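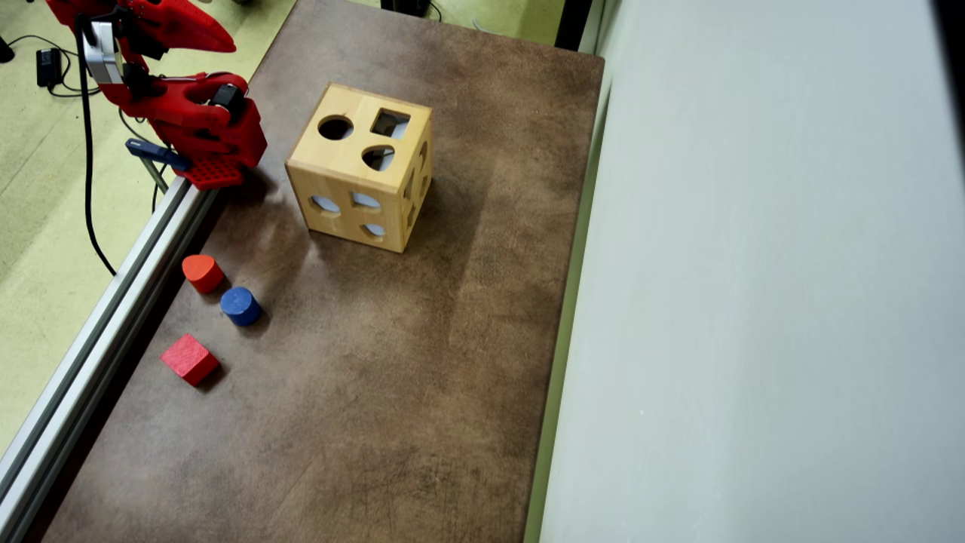 Toddlers get a wooden shape sorter for their first birthday and are bored with it by their second. Robots have been at it for years and still find it gripping, when they manage to grip it at all.

I raise this because my dishwasher needs unloading, and I was promised help. Usteo, a home robotics startup, says its arm will be doing "light domestic tasks" soon. Ginar, its rival, prefers "shortly". Neither will tell me who is going to deal with the cutlery.

The chores that look dull are the rotten ones. Picking up a block means working out where it is, closing on it without flicking it across the floor, then turning it to suit a hole with very little room to spare. A red cube and a red cylinder want quite different treatment. Now swap the blocks for a damp sock, a mug with a chipped handle and half an avocado, and you have my kitchen bench at seven in the morning.

On the shop floor the picture is rosier, mostly since factories are built to flatter machines. Biketard, which packs bicycle parts, has an arm nicknamed Paul that drops pedals into cartons, around 3,000 a shift. Paul is superb. Paul also stops dead if a carton turns up back to front, and waits for a human to come and spin it round.

Could I have a Paul at home? I could, if I bolted the crockery into neat rows and banned the kids from the lounge room. By then I'd have done the tidying myself - and paid for the privilege.

My guess is that laundry folding arrives first, slowly, one tea towel at a time. The fitted sheet will outlive us all. For now I'm keeping the dish rack, and the teenager.

25 comments
1,000 shares

Related
Robot vacuums v the shag rug
Who fixes the machine that fixes the machine?
2 weeks with a talking fridge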